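Paper, tape and a bit of patience: how I keep our two-armed bench in shape

Posted 11th June by Parisa

I've been looking after the twin-gripper bench at our shared workshop in Latora for a good while now, and people keep asking me the same things when it's their turn on the rota. So I'm putting my tips in one place. Most of it is housekeeping! If you can wrap a present and clean a stove top you can do nearly all of it.

Start with the table covering. I use brown kraft paper off the roll, the heavier kind, and I lay it in overlapping sheets with the overlap facing away from the side the arms reach in from (fingertips love to catch a raised edge). Don't worry about wrinkles. I spent one whole afternoon ironing the stuff on my kitchen table and it was creased again by supper. What matters is that it's stuck down at the corners and along the seams.

Then the grid. Blue tape, the low-tack painter's sort, pulled out in long runs and pressed down with an old plastic card. I mark both edges of the table with a pencil first, every 16 centimeters, and just join the marks up. Mine always come out a little wavy and that's fine, the squares are there so that you and I can put a bowl back in the same place tomorrow. Do all the lines in one direction before you start on the others. And cut the ends with scissors! Torn ends lift, and once one starts to curl it picks up every crumb in the building. If you find a loose one, peel it back a hand's width, snip it and lay a fresh piece over the top.

Now the grippers. Before you touch anything, press the stop button and wait for the arms to settle. Then:

Wipe the fingers with a barely damp cloth, tips first, and dry them straight away. Apple juice is worse than oil, it dries to a kind of varnish.

Get a soft toothbrush into the hinges. Dust from the paper collects there and you won't see it until a finger starts to drag.

Check the finger screws by hand with the short hex key. I go over every one after 33 hours of running (Babak Parsa, who set the bench up before me, had that written inside the cupboard door and I've never dared change it). Snug is enough. If one keeps backing out, take it right out, clean the thread and put on one small drop of the medium thread locker. Not the strong one, please, I had to borrow a soldering iron to get that screw out again.

Open both grippers all the way and look at them side by side. The gaps should match. If one looks narrower, close it on nothing, open it again and run the homing routine before you go hunting for a fault.

For setting up kitchen jobs I start with the big things and work down. The rice cooker goes on first, well over to one side, then the wide bowl in the middle, then the small bowl, and the fruit last of all. Leave a clear square between the bowls if you can, the fingers need more elbow room than you'd think when they're open. 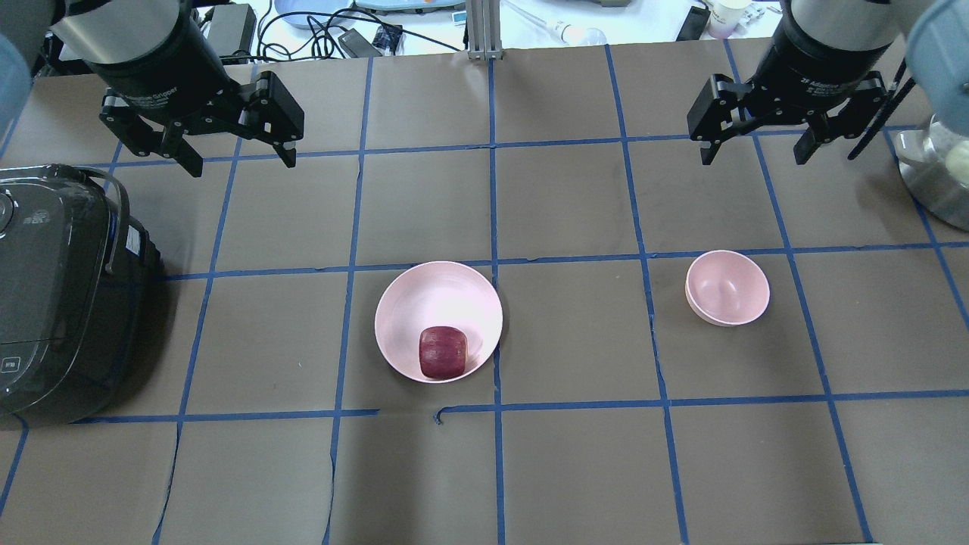

Both grippers open over the grid, with the apple in the big bowl and the small bowl still empty.

Cables next. Keep them off the paper, at the far side, and bundle them with hook-and-loop straps instead of zip ties, so you can get one out without cutting the lot. I leave a generous loop near each arm and move the arm through its full reach by hand, slowly, watching the loop the whole way.

I change the paper after 6 sessions, or right away if something wet has gone through. Peel the tape off slowly and low to the table. Wipe the surface underneath with warm water and a drop of dish soap, and let it dry properly before the new sheets go on or you'll get bubbles.

The spare hex keys are in the Kermani cookie tin on the second shelf, and the blue tape is behind it. We're down to five rolls, so if you open the last one, write it on the list by the door.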